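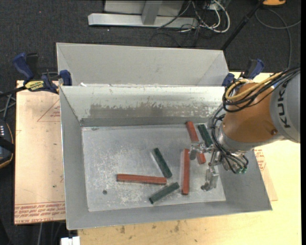
Souad Abou Zeid has been responsible for the loan store at the Prellau Learning Centre for eight years. The store supplies building blocks, counting materials and puzzles to schools in the district, and its catalogue now runs to 202 entries. We spoke to her in October 2022 about the care of the collection and of the metal bins in which the blocks are kept.

"A sheet-metal bin will look old long before it is old," she says. "Scratches on the bottom are to be expected. Blocks are tipped in and taken out all day, and the surface records it." Bins are withdrawn only when a seam opens or an edge becomes sharp. Flaking on the walls is noted on the record card and checked again at the next inspection.

The bins replaced a set of deep plastic tubs, which Ms Abou Zeid does not miss. The sloping sides, in her view, are the chief advantage. "A child's hand can follow the wall down to the block. In the tubs they had to reach straight in, and the smaller ones could not see what they were reaching for."

The red and green bar-shaped blocks are among the items most often requested. The red bars are the longer, and teachers use the pair of colours for early work on length. Last February the store lent them to 47 classes.

Her colleague Paula Văduva, who prepares the outgoing loans, would prefer the colours to be stored apart. Ms Abou Zeid disagrees. "Sorting is part of the lesson. If we send them out sorted, we have done the children's work for them."

Both agree on cleaning. Blocks are wiped with a damp cloth and left to dry on a rack before they go back into a bin. Scraps of paper and label are removed by hand.

Schools wishing to borrow blocks for the spring term should apply to the store in writing, stating the number of pupils and the dates required.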